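Workshop notebook, Estwood, bench room 2
6/8/26
Entry by Nighat Jadoon

Refinish of the grey-brown cabinet, continued.

Started at the back wall and worked forward. The cabinet has been in the bench room since February and the top has had one coat of the Varent satin and then a second after sanding. I wanted to know how the second coat is holding up now that people put their lunch on it. Amnuay thinks the top should get a third coat before it goes back to Iltthorpe. I'm not sure yet.

Moved the clamps and the glue pot over to the long bench. They were living on the cabinet top, and I'd like them to stop. The label on the glue pot has come off again. Wrote the job number, 2234, on masking tape and stuck it to the side of the cabinet low down, where it won't mark the new finish.

Wiped the top with a barely damp cloth, then a dry one. No color came off on either. Raking light from the window shows a few fine scratches around the middle and toward the right front. I think they're from the box of hinges. They don't catch a fingernail. Left them alone for now.

Things on the cabinet top after the wipe: a bag of snacks, a green drink can on its side, an apple. The snack bag is a crumpled navy and violet one. I don't mind the bag or the apple. Cans are the trouble on this finish. A wet rim left on the first coat gave us a pale ring and I had to take that whole patch back to bare. So from here on, cans go on the steel shelf by the door, full or empty. I've said this to everyone on the morning shift and will say it again to the afternoon people.

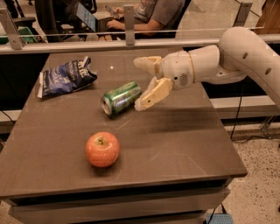

3 min read

Test patches. I did 4 on the offcut board, same finish, same number of coats as the cabinet, all cured the same number of days. Left a wet ring on each from a cold cup and wiped them off at different times.

Patch 1, wiped straight away: no mark.
Patch 2, wiped after 16 minutes: no mark I can see, slight drag under the finger until it dried out.
Patch 3, wiped after lunch: faint ring, gone by three o'clock.
Patch 4, left to dry by itself: ring still there at the end of the day. Will look again tomorrow before deciding anything.

So the second coat is better than the first was, but it isn't proof against somebody forgetting a drink overnight. That's the case for a third coat. The case against is that the color has already gone a shade darker than the sample Iltthorpe signed off, and each coat takes it a bit further. Amnuay held the sample chip against the front edge and says it's within what they'd accept. To me it looks browner than the chip under the tube lights and fine under daylight. We should ask them to look at it in their own room before we do anything we can't undo.

Front edge. There was a soft spot in the finish along the near corner last week, where it felt slightly tacky. Checked again with the back of a knuckle and it's hard now. No print left. Scuffed lightly with 700 paper on the offcut to see what a cut-back would look like, and it goes chalky fast, so if we do another coat I'd go by hand and stop early.

Doors and hinges not touched today. The Wragg hinges are in and counted into the drawer. Pilot holes still to do.

To do:
Look at patch 4 first thing.
Send the chip and the offcut to Iltthorpe together.
Get a proper mat for that cabinet if it's staying in here another week.
New label for the glue pot.
Ask Amnuay where the good tack cloths went.

Stopped at 5:20. Window left on the latch for the smell.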